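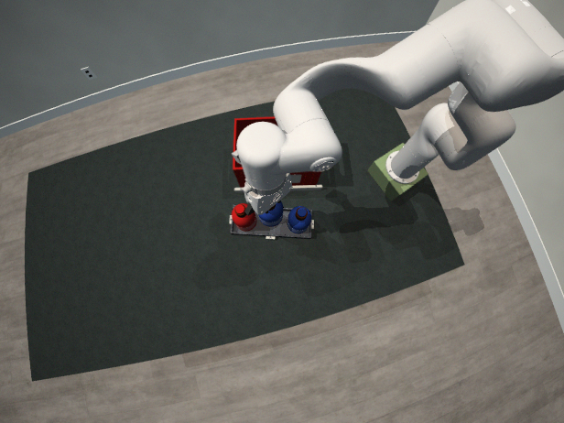 The woman who keeps the Plostside ferry timetable

Last updated: October

The ferry between Plostside and Grondwood takes 25 minutes when the river is behaving. The woman who writes its timetable has been doing the job long enough to remember when it took longer, and when the boat was smaller and carried livestock on the lower deck.

She asked that her name be left out. "Everybody in Plostside knows who I am, and the rest don't need to," she said, and poured coffee in the ticket office, where we talked between the morning sailings.

The timetable is a folded sheet, printed on both sides. She makes a new one twice a year, and every version begins with the tide tables and the school day. The school in Grondwood starts at 8:30 a.m., and the children from the Plostside bank have to be on the 7:40.

"You put the 7:40 down first and you don't touch it," she said. "Then you see what the water will let you do with the rest of the day."

What the water allows changes from month to month. At the lowest tides the boat can't reach the Grondwood landing at all, and passengers are taken to the old stone pier half a mile downstream. Those sailings are marked with a small cross. She has had complaints about the cross. Some passengers take it to mean the sailing is canceled, others don't see it and end up at a pier with no bus.

"I tried a letter P for pier. They thought it was for parking. So the cross came back."

She grew up in Grondwood and crossed the river to work at the Stasov cannery, which closed its doors while she was still in her twenties. At that time 683 people held a monthly ferry pass, nearly all of them for the cannery shifts. The boat ran until after midnight. Within a year the late sailings were gone, and the company that owned the ferry began to talk about a summer-only service.

She was hired to sell tickets in the middle of this. The man who made the timetable had retired, and it was handed to her on her second day along with a ruler and a box of pencils. She still draws the first draft by hand, on squared paper, with the hours running across the top and a slanted line for every crossing. Where two lines meet in the wrong place, the boat would need to be on both sides of the river.

"A computer will tell you that too," she said. "But I like to see it coming."

The summer-only plan was dropped after a winter when the road bridge at Mwakyusa was shut for repairs. In the worst month of that closure the ferry carried 3,394 passengers, on a boat licensed for far fewer at a time, with extra sailings squeezed in wherever there was enough water. She wrote a new timetable every week and pinned it up at both landings.

"People were very patient for the first week," she said. "After that they were just people."

Her print run is now 500 copies, down from several thousand. Most passengers look up the times on their phones, and she doesn't mind. The paper ones go to the library, the clinic and the two bakeries, and to older passengers who ask for them at the window. A few of those passengers collect them. One brought in a sheet from before the war that listed a separate fare for bicycles and another for a goose.

I asked what she would change if the tides and the school would let her. She thought about it while she sold two returns and a single through the window.

"A later boat back in the evening," she said. "You can't go to a film in Grondwood and get home. You have to leave before the end, or else stay with somebody. My sister and I saw the first half of a great many films."

There is a chance of a 10:15 p.m. sailing next summer, if a second crew can be found. She has already drawn the line for it, in pencil, on the sheet above her desk. The winter timetable is at the printer and will be at both landings before the clocks change.

We use cookies to remember your settings and count visits. By continuing to read this site you accept their use.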